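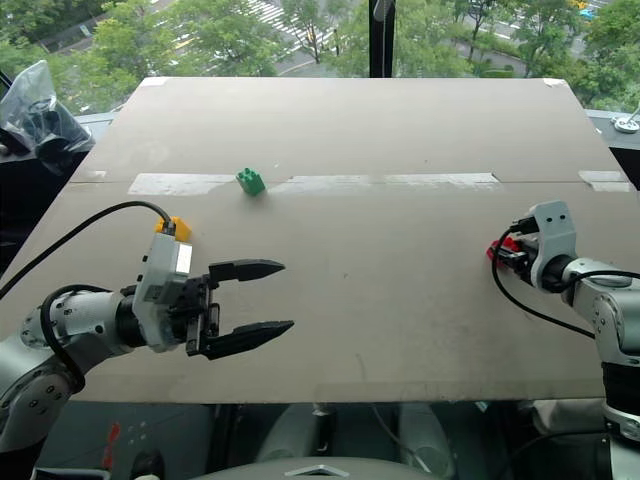 Brick Swap Fills the Back Room in Oltmont

If you think toy building bricks are only for kids, you should have been in Oltmont this July. The town's brick swap came back after a year off, and I went for what I told my family would be a quick look. I left three hours later with a shoebox under each arm (one of them wasn't even for me).

The official tally was 936 bags traded, up from 367 at the last one, and those are bags, so please don't ask me how many bricks! Doors opened at nine in the morning and the line already went past the bike racks. Most people had sorted by color at home, which speeds things up a lot. I had sorted nothing and paid for it by spending my first half hour on the floor picking gray pieces out of a tub of other gray pieces.

My favorite part was the small-blocks corner. Everything else at the swap was sets, minifigures, wheels, train track and so on, and then you had this one corner given over to plain little two-by-twos in yellow, green and red. The idea came from Paavo Kettunen, who used to run a similar corner at the Cistomton swap. You get one brick of each color and a card with a pattern on it, and you set them out to match. Sometimes it's a row, sometimes a slanted line, sometimes a stack. It sounds like nothing and I stayed for 12 cards.
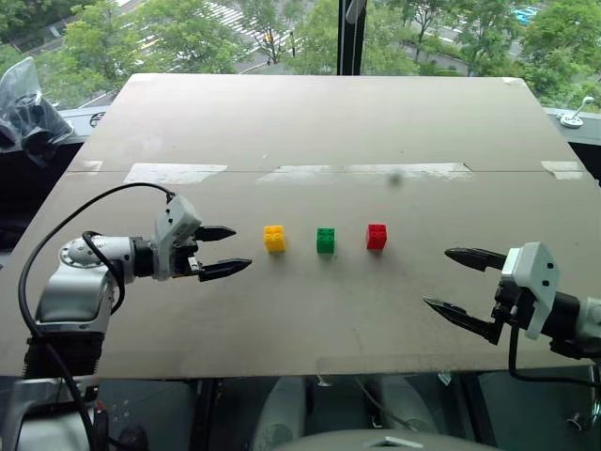 The row cards are the easy ones, as long as you don't get fussy about the spacing. I got fussy about the spacing. A girl who was maybe six finished her whole pile while I was still nudging my red one over a hair, and she was very kind about it. The harder cards ask for the same three colors but with every brick turned a little, and those had grown adults tilting their heads and muttering.

There was also a trading rule I liked. Anybody who finished a pile of cards could take home a bag of two-by-twos in a single color, and the yellow ones went first. By lunch it was mostly green. I'm told red always runs short at Cistomton, so who knows, maybe it's a local thing. The Nieminen bakery sent over cinnamon rolls, which lasted even less time than the yellow bricks, and Beser Hardware lent the extra tables.

A few gripes, since I promised my neighbor I'd pass them along. Parking was a mess. The sign for the minifigure table pointed at the restrooms for most of the morning. And 32 tables is a lot for that building, so if you had a stroller you were pretty much stuck wherever you first came in. I'd happily trade a few tables for a wider aisle, and I'd keep the small-blocks corner exactly as big as it is. 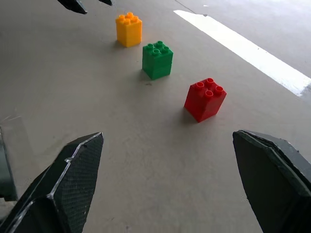

Edivaldo Fontes would go the other way and give the corner twice the space next time. He told me the slanted-line cards were what his kids talked about the whole drive home, and that he'd like to see a set with four colors, blue being the obvious one to add. He also thinks the pattern cards should be for sale at the door, and he'd buy two packs.

The next swap is planned for the same building, doors at nine again. Bring your bricks sorted, bring small change for the rolls, and if you have spare two-by-twos in red, the corner will take them.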